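Ralum hair brush with wooden handle
Article 456
Made in the Arnitz workshop

The Ralum is our brush for daily use, for medium and long hair. We make it since many years with almost the same shape, and only the bristles were changed, because customers with thick hair asked for a firmer kind. It goes through the hair without pulling, also in the morning when there are knots.

The handle is beech, sanded by hand and finished with plant oil. Please understand that wood is a natural material. Your brush can be a little lighter or darker than the one of your sister, even if you ordered them on the same day.

Which Ralum is right for me?
The soft version is good for fine hair and for children. The firm version is for thick or curly hair. If you are between the two, we advise the soft one, as the bristles of the firm one need a few weeks until they feel pleasant on the head.

Weight: 80 g
Bristles: soft or firm
Handle: oiled beech
Guarantee: 2 years
Delivery: in a cotton bag

Keeping the brush
A wooden brush likes air. Do not leave it in a closed wash bag when it is still damp. Many of our customers keep it in a cup on the shelf, and this is fine if the cup is dry inside. 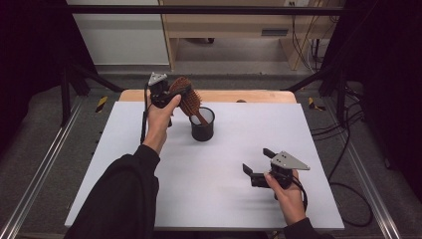
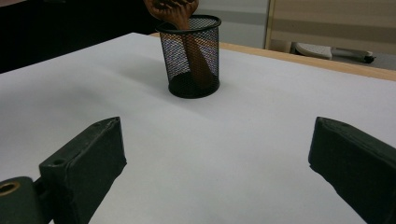 Cleaning is simple. Take out the hair with a comb once a week. Once a month, put a little mild shampoo in lukewarm water and move only the bristles in it. The wood should stay out of the water. Shake the brush well and let it dry with the bristles down on a towel, not on the radiator. After a night it is ready.

If the handle becomes dull, rub it with one drop of our Wenda oil and a soft cloth. Olive oil from the kitchen is not suitable, it becomes sticky after some time and also smells.

Repair
We can put new bristles in the Ralum, firm or soft. Send it to the workshop in a padded envelope and write your name and the wished version on a paper inside. Brushes of other makers we can unfortunately not accept.

Ordering
The Ralum is sold in our own shop in Arnitz and by the Rondonuwu store, which also sends to other countries. Hairdressers can ask for the trade price list. We produce 700 pieces in each series, and when a series is sold out the next one comes usually in June. You can order before, and we send you a message when your brush leaves the workshop.

Questions by telephone: Monday, from nine until noon.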